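Lustbridge Training Center
Progress report to the Eskildsen Fund - home health aide and medication aide courses
Period: January through April
Prepared by Yu-na Seol, program lead

Sorry for the short form this time, state renewal paperwork was due the same week. Budget sheet is attached separately. Call me if anything is unclear.

Where we are

Grant pays for 46 seats across the two courses this year. All 46 are filled. Home health aide course is on its second group, medication aide course is on its first and runs through June. Waiting list for the evening home health group is longer than we can serve, more on that below.

First home health group finished in March. Most went straight into placements at Lirard, which took them on day shifts to start. Two left the course early, one for a move out of state and one for a warehouse job that paid more right away. Both seats went to people on the waiting list, who started over with the second group.

Second group is in week five. Attendance good in the mornings, weaker in the evenings. Childcare mostly. Ah-rin Seo has been calling people the same day they miss, before they get two classes behind. It helps. She does this on top of teaching and I would like to pay her for it, see requests.

Clinical hours

This was the hard part of the period. Our old clinical partner stopped taking students in February with two weeks notice. Reason given was staffing on their side. We had one group with no place to do hours and a state rule that says they can't test without them.

Do-yoon Ahn got us into Iltirance, the assisted living home on the north side. Agreement signed in late February. They take six students at a time with one of our nurses on site the whole shift, so we had to split the group and run it over more weeks than planned. Extra nurse hours came to $2,000, paid out of the supplies line. I know that line was not meant for this - I wrote to Sang-wook Cha at your office before we moved it and he said to note it here. Noted.

Iltirance is a better fit than the last place, to be fair. Students get real time with residents, bathing, transfers, meals, and the charge nurse gives written comments on each one. Downside is distance. No bus after 9 p.m., so evening students carpool or don't go. We are asking about weekend shifts for them.
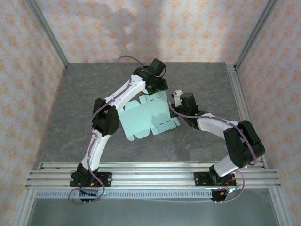 Testing

First home health group tested in late March. Results so far are good on the written part. Skills part had more retakes than I want, nearly all on the same two stations: taking blood pressure by hand and transfer from bed to wheelchair with a gait belt. Students know the steps, they rush and skip the brakes or forget to call out what they're doing. We added a practice night before the test date, no teaching, just stations and a checklist, with students grading each other. Will do the same for group two, starting ealier.

Medication aide group has not tested yet. Math is the weak spot. Ye-seo Ki is running a half hour of dosage problems before every class, starting from fractions. A few people hadn't done fractions since middle school and were too embarassed to say so until she handed out a short quiz with no names on it. Good move on her part.

Equipment

Second hospital bed arrived in January, in use every day. Blood pressure cuffs replaced, the old ones leaked. Hand sink in the skills room was out for nine days, landlord fixed it. Still need a second wheelchair with working footrests.

Test fees and student costs

Fee fund has paid the state test fee for every student who asked. $1,000 spent on fees to date, more going out in May when group two registers. Scrubs and shoes are still coming out of students' own pockets and it does keep people away. One applicant told us plainly she could cover the scrubs or the bus pass but not both.

What didn't get done

Alumni follow-up calls at 90 days. First group hits 90 days in June so not late yet, but the call sheet isn't written.
Spanish version of the student handbook. Half done.
Second info night at the library. Moved to May.

Requests

1. OK to move a further $2,000 from supplies to clinical nurse hours for group two. Same reason as above, same split shifts.
2. OK to pay Ah-rin for the attendance calls, four hours a week through June. Fits inside the current staff line, no new money.
3. A conversation about a third evening group in the fall. Not asking for a yes yet. Would need another nurse and the weekend shifts at Iltirance settled first.

Next three months

Group two finishes hours and tests. Medication aide group finishes and tests. Iltirance agreement comes up for review in June, Do-yoon is handling it. Lirard wants to meet about evening hires, they are short on aides after 3 p.m. and asked if we could send people before the fall. Probably a few from group two.

Next report in July. Mornings are best to reach me, I'm in class after 1 p.m. most days.

Yu-na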